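From: Eldana Demissie
To: home-robotics list
Subject: Re: Bekosari scene pack -- worth it or not?

Hi all,

Sorry for the slow answer, I was away from the desk until Monday and then had a pile of other stuff to dig through. Quoting the bit I'm replying to:

> Has anybody here put real hours into the Bekosari home pack?
> We're a small shop and we'd be buying it mostly for two-arm
> household tasks, tidying and that sort of thing. The sales page
> talks a lot about "2190 furnished layouts" and not much about
> what it's like to work in one. Two things I'd love to know:
> does it load into Pliltent without a week of fixing, and are
> the wrist views any good? We train on wrist views more than
> anything and the last pack we bought looked like wet cardboard
> from up close.
>
> Also, is the support contract a must or can we skip it?
>
> Woldemariam Labs, sim team

OK! I've been running the trial for two weeks, so take this as one person's opinion, but I've been in it pretty much every day.

Loading into Pliltent first. It went better than I expected. The installer wants its own folder and sulks if there's a space in the path (please, it's not that hard), but after that the layouts showed up in the browser and I had a robot standing in one before lunch. The only thing I had to fix by hand was the joint naming for my two-arm model. If you use the stock model you won't even hit that. The 2190 number is what the page says and I'm not going to check it, but I will say a good chunk of the layouts I opened felt like cousins of each other. Same floor plan, different paint.

And the paint, oh boy. Whoever picks wall finishes over there is not shy. I complained about it for a day and then changed my mind, because my old policy had clearly gotten very comfortable with plain white rooms and it did terribly in the first batch here. Out of 620 episodes I threw a lot away on day one, and most of those were my own policy heading for the wrong piece of furniture. So that's not the pack's fault, and if anything it's what I'd be paying for.

Wrist views, since that's your main thing: good, with a grumble or two. Plants are the item I always look at first, they're the hardest to fake, and these have proper separate leaves with texture on them, so you're not looking at flat green paper. You do lose a lot in the dark corners. Some of the wall materials go so close to black that I can't tell the pattern from noise, and I'd want a brightness knob per room. There is a global one, but it lifts everything and then the light floors wash out. I wrote to them about this and got a polite note saying it's on the list.

The other grumble is object scale. Small things on furniture can be really small from the head camera, and if you downsize your images before training (we do) a little pot turns into four or five pixels of mush. Plan on keeping the full size for the head view, or cropping. We ended up cropping.

Two from my runs with the plant task, a wrist view and then the head view:
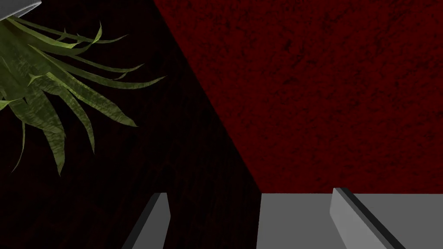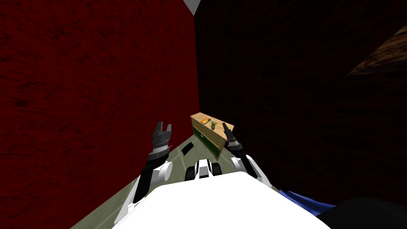
On support: I'd skip it, at least for the first few months. I filed 4 tickets during the trial without any contract at all, and every one got a reply. The longest wait was over a weekend. The paid tier mostly buys you a call with a person and early access to new layouts, and I can't see a small team getting much out of either. What I would pay for is the object editor, sold separately (grr), which lets you swap what sits on the furniture and save it as your own variant. Without it you're stuck with their placements, and your policy will learn those by heart sooner than you'd like.

If you want something to compare against, the Tirnuddale folks have a smaller kitchen set that I used last year. It's calmer to look at and runs faster on my old machine. But the grippers clipped through cabinet doors all the time, and I spent more evenings on collision meshes than on training. I haven't seen much of that in the Bekosari rooms. Once or twice a finger has sunk into a tabletop, and both times I had the contact settings turned way down to save time, so I'm taking the blame for that too.

One last practical thing -- the trial license counts machines and not users. I found that out when I installed it on my laptop for a demo and got locked out at the office. They reset it for me, but ask before you install it twice.

Happy to share my Pliltent config and the joint name fix, just write me off list.

Eldana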